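News > World > Religion and diplomacy

What does a papal visit leave behind?

Feb 9, 2026 | 14 comments | 100 shares

Stutcombe is still pleased with itself. When the Pope's motorcade came through in November, the town got 2 hours of his time, an open-air Mass and a speech on poverty that everyone present agreed was moving. I have read it twice and can't find a promise in it.

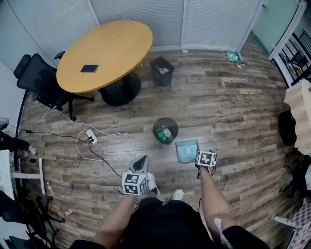 The council says roughly 2,000 people lined the route. The bill for barriers and policing has not been published – it is "being finalised", as it was before Christmas. Meanwhile the night shelter on Hollenstein Road, praised from the platform, still closes at weekends.

Defenders say a pope deals in attention, and that attention moves governments. Perhaps. Ministers stood in the front row, nodded at the lines about refugees and flew home to the same policies. A petition asking them to think again has 2,106 names on it and no reply.

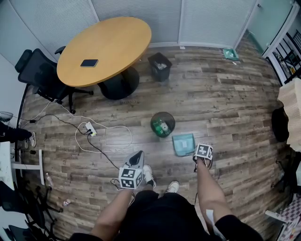
Black sleeves and white trainers on a wood-plank floor.

The next stop is said to be Drevari. I'd ask for the costs first.

Related
Drevari prepares for a papal welcome
Who pays when world leaders visit?
Plistum bishops split over border statement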